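Bench Chemist, Wood Adhesives (Full Time)

Gesorwood, Aravena plant
Posted 22 Jul 2018
14 shares | 3 comments

Gesorwood makes water-based adhesives for furniture and flooring manufacturers. We have an opening for a bench chemist in the product testing laboratory. The position reports to Nathalie Hermans, laboratory manager, and is based on site at the Aravena plant.

The laboratory supports two product lines. The larger is a range of PVA emulsions for edge gluing and general assembly. The smaller, sold under the name Flillora, is a two-part emulsion for joints exposed to moisture. Most of the work in this position will be on Flillora, where we are revising the hardener ratio and need shear and delamination data on a wider set of hardwoods than we now hold.

Duties

Prepare bonded test blocks to written procedure, including moisture conditioning of the stock and control of spread rate and clamp pressure.
Run block shear, boil and soak tests. Record wood failure as a percentage of the bonded area.
Measure viscosity, pH and solids content on incoming and retained samples.
Maintain the retained sample store, which holds 2476 containers, and dispose of expired material.
Write test reports. A typical report is two to four pages and is reviewed by a second chemist before release. 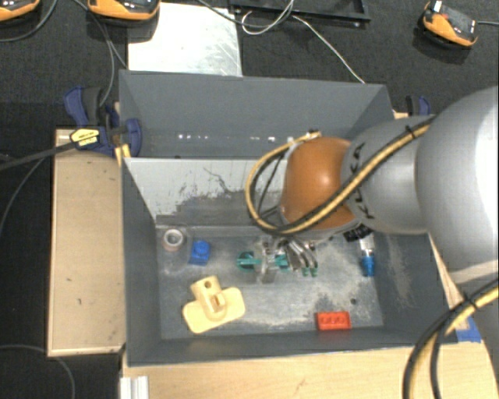

Conditioning rooms are checked at the start of each shift, and out-of-range readings are reported before any block is pressed. The chemist will share this duty with Onyekachi Olaniyan and Doina Mladenović. Weekend checks are done on rotation and paid at the overtime rate.

Requirements

A bachelor's degree in chemistry, polymer science or wood science, or an associate degree with at least four years in an adhesives or coatings laboratory.
Working knowledge of emulsion polymers and of standard methods for bond strength.
Ability to read wood failure consistently. Candidates invited to interview will be asked to grade a set of 44 broken blocks.
Ability to lift 51 pounds.
Competence with spreadsheets. Experience with statistical software is useful but not required.

Prior work with isocyanate hardeners is preferred. Applicants without it will complete handling training before entering the mixing room — this takes two days.

Terms

Permanent position, 40 hours a week, day shift. Health insurance starts on the first day of employment. The company pays up to $400 a year toward professional dues and short courses. Pay depends on experience and is discussed at the first interview. Relocation costs are not covered.

How to apply

Send a resume and one writing sample, preferably a test report with client details removed, to Mabli Meredith in the personnel office. Cover letters are optional. Technical questions about the position may be addressed to Nathalie Hermans. Applications are read as they arrive, and the posting will be taken down when the position is filled.

3 comments | Share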